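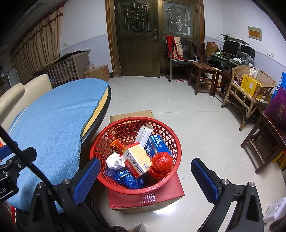
I've been putting off the medicine for months. It moved into the apartment with us in August, in the bottom of a box marked "bathroom, misc," and it has lived in one container or another ever since. At the moment that's the red plastic basket, parked on top of a cardboard box with boxes of medicine, plastic bags and a wad of crumpled white paper all in together. The yellow and red box sticks up above the rest, so it's the one I always grab first, and it's almost never the one I want. The white box behind it has had its flap open for as long as I can remember.

I finally sat down and went through the basket on 13th March. I'm writing down how I did it, partly for my sister-in-law, who has the same problem in a bigger basket, and partly so I can find this again next year.

The first thing I did was clear a place to work. I used the round table, with the blue cloth left on. The cloth is frayed along the edge and I keep meaning to hem it, but boxes don't slide around on it the way they do on the bare tabletop. I put a kitchen trash bag over the back of one chair and an old shoebox on the seat of another. Trash went in the bag and old medicine went in the shoebox.

Then I took out the bags. Plastic bags take up more of that basket than the medicine does. We tie things up in them when we come home from the pharmacy and then never untie them. The red one was knotted so tight I had to cut it. It had cough drops in it, three kinds, and a receipt for $11 that had faded to where I could only read the total. The cough drops were fine. I threw out the bag and the receipt.

After that it was all reading. My mother-in-law brings medicine when she visits, and most of the boxes are in Chinese. My husband reads it well and I read it slowly, so I did the dates and he did everything else, calling out from the kitchen while he made dinner. The dates are the easy part once you know there are usually two of them. One is when it was made and one is when it runs out, and the first time I ever did this, in our old place, I mixed them up and threw away a perfectly good box of stomach tablets. I heard about that for a while.

Anything past its date went in the shoebox. So did anything with no leaflet and no name on it, including a strip of white pills that neither of us could identify. I don't think there's any argument for keeping a pill you can't name.

What stayed went into three groups: colds and coughs, stomach, and cuts and scrapes. I tried a fourth group for headaches, but it was one box, so I put it with the colds. I wrote the month and year it runs out on the end of every box in black marker, big enough to read without my glasses. My neighbor Elin Vaughan does this with her spices and I stole it from her.

The pills that had come out of their boxes were harder. I had two strips with no box and one box with no strips, and I hoped they'd match. They didn't. One strip had its name printed on the foil and I kept it, folded into a small envelope with the name on the front. The other had been cut in half right through the lettering. Shoebox.

I looked at buying a proper cabinet. Willstead makes a wall one with a lock, and I went as far as measuring the bathroom wall, which is 698 millimeters from the mirror to the corner. It would fit. But the bathroom gets steamy and most of the leaflets say to keep things dry, and I didn't want to drill into that tile anyway. The hall closet has a high shelf. For now the medicine is up there in a lidded box, and when the baby starts climbing I'll think about the lock again. She's still in the crib, so I have some time.

The shoebox went to the pharmacy with me the next time I was out. They have a drop box for old medicine by the counter. I had called ahead and talked to a pharmacist named Mudassar Lodhi, who told me to leave the outer boxes at home and bring only the strips and bottles. He also said to put any syrups in a sealed bag in case they leaked. I had one syrup, so that was easy. The empty boxes I flattened and recycled.

Start to finish it took most of an evening, with a break to eat. If I did it twice a year it would probably take half an hour.

The basket is the only thing I haven't settled. It's a good basket. I bought it for clothespins, and the woven sides let you see a little of what's in it, but small packets get down into the bottom and you forget them. I found a little blue one lying under everything else. I've thought about using it for scarves and gloves, which at our house end up hanging on whatever chair is closest to the door. There's a red scarf of mine that has been on the chrome chair most of the winter, under a towel half the time.

Next is the drawer with the batteries and the takeout menus. I opened it last night and closed it again. If anyone has a good way to test old batteries without buying a gadget, please leave it in the comments.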